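noltero-metering mailing list archive
Subject: Re: Range circuit totals drift when burners are on low
In reply to: Range circuit totals drift when burners are on low

coilwatch wrote:

> I have the Ralora logger on the range circuit, one clamp per leg, firmware
> as shipped. On high the daily total agrees with the utility meter. On low
> or medium-low it wanders. Same pot, same water, same knob position, and
> one run reads well under the next. I have swapped the clamps left for
> right and the error does not follow the clamp.
>
> Is this a clamp problem at low current, or is it the voltage assumption?
> I left the voltage at the default and never measured it.

It is neither of those, although the voltage setting should be fixed too. I will take the sampling first.

A coil element on an older electric range has no low-power state. The control behind the knob is an infinite switch: a bimetal strip with a small heater that opens and closes a contact. When the contact is closed the coil draws full current, and when it is open the coil draws nothing. Turning the knob changes the fraction of time the contact spends closed. On high it stays closed, so the load is constant and any logger will get it right.

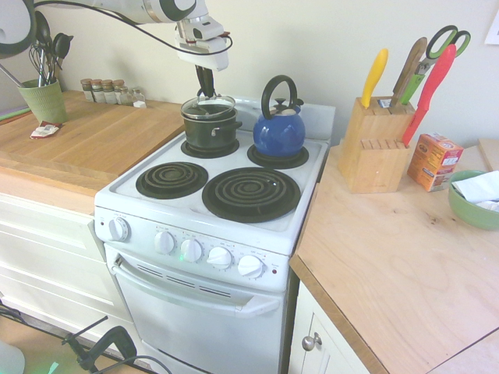 The Ralora takes one short reading per poll and multiplies it by the poll interval. That works for a refrigerator compressor, which stays on or off for many polls in a row. It does not work when the load switches at a rate close to the poll rate. If the switch period is near the poll interval, successive readings land on nearly the same point of the cycle. You can get a long string of "on" readings, then a long string of "off" readings, and the total depends on where the string happened to start. This is plain aliasing.

Two things make it look like a clamp fault. The error appears only at low knob settings, so people read it as poor accuracy at low current. But the current during the closed part of the cycle is the same as on high, and the clamp never sees a small current from the coil at all. Also, the period of an infinite switch moves with the temperature of the control housing, so a run started with a warm range does not match a run started with a cold one. Swapping the clamps tells you nothing about either.

To confirm it, export the raw poll values for one run and sort them by size. You should find two clusters with very little between them. If you find a smear of values across the whole range, something else is going on and you should post the file. Before you do that, make sure the oven is off. Its thermostat cycles too, on a much longer period, and it will add a second pair of clusters that makes the sorted list hard to read.

On the voltage. The coil is connected across both legs, so its power depends on the sum of the two leg voltages. At the Valaseck bench I measured 121 V on each leg with the range off. It sags when two large elements come on together. If the default in your config is lower than what you have at the panel, every total will be low by the same proportion, on high as well as on low. Since your totals on high agree with the utility meter, I expect your default is close. Measure it anyway and enter the value per leg. Do not enter the leg-to-leg figure, as the firmware does that addition itself and you will end up with double the power.

The fix for the sampling is to stop relying on single readings. There are three ways, in the order I would try them.

First, turn on burst mode. In the config file set burst_count to 400 and leave burst_gap at zero. The logger then averages that many readings inside each poll. This helps with noise and with motor loads. It helps only partly here, because the whole burst is still short next to the switch period. I list it first only because it costs nothing and the next step assumes it.

Second, change the poll interval to something much shorter than the switch period. The Ralora slows down when the web page is open, so close the page during a run. If the log shows skipped polls, the interval is too short for your network and you should write to the card instead.

Third, put a pulse-output energy meter in the circuit and let the Ralora count pulses. The meter integrates continuously, so the switching does not matter. This is the correct answer for anyone who wants a billing-grade number. It also means opening the panel, and the range circuit is not the one to learn on. Get an electrician.

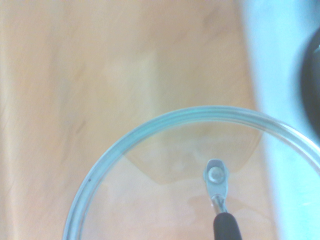

Waqas Mengal
Maintainer, Noltero logging tools

Additional notes on the test data, for those who asked off list.

I ran 14 logged simmers on one element with the knob left alone between runs. Polling was at the stock interval, and a pulse meter in series served as the reference. The pulse meter gave 159 Wh for the run I used as a baseline. Against the reference, the stock polling totals came out both high and low with no trend over the series, which is what aliasing should give. With the shorter interval the scatter collapsed. I have not tried to put a confidence interval on it, and the runs are not independent in any strict sense because the range did not cool fully between them.

The comparison script is the Abbasi one, with the column order changed. The version in the repository expects leg A before leg B. Current Ralora exports write the timestamp in between, which shifts everything by one and produces negative power. If you see negative power on a resistive load, check this before reversing a clamp. The patched script takes a --skip-time option. I will merge it when the unit tests pass on the older exports, probably in August.

On the question of covered versus uncovered pots: please do not use one to test the logger. A lid changes how much heat is needed to hold a simmer, but the infinite switch has no sensor in the pot and does not respond to it. With the knob fixed, the electrical input over a run stays nearly the same whether the pot is covered or not. The difference shows up in the water. If you want to measure cooking energy, adjust the knob to hold a water temperature and log that temperature as a separate channel. Keep the thermometer lead out from under the rim if it has a plastic jacket.

Last item. Smooth-top radiant ranges also cycle their elements, with a limiter added on top of the control. The limiter can open on high as well, so the "agrees on high" check in the original post is not valid for those. I do not have one to test. If someone on the list does, raw exports are welcome, with the firmware version in the subject line and the leg voltages in the body.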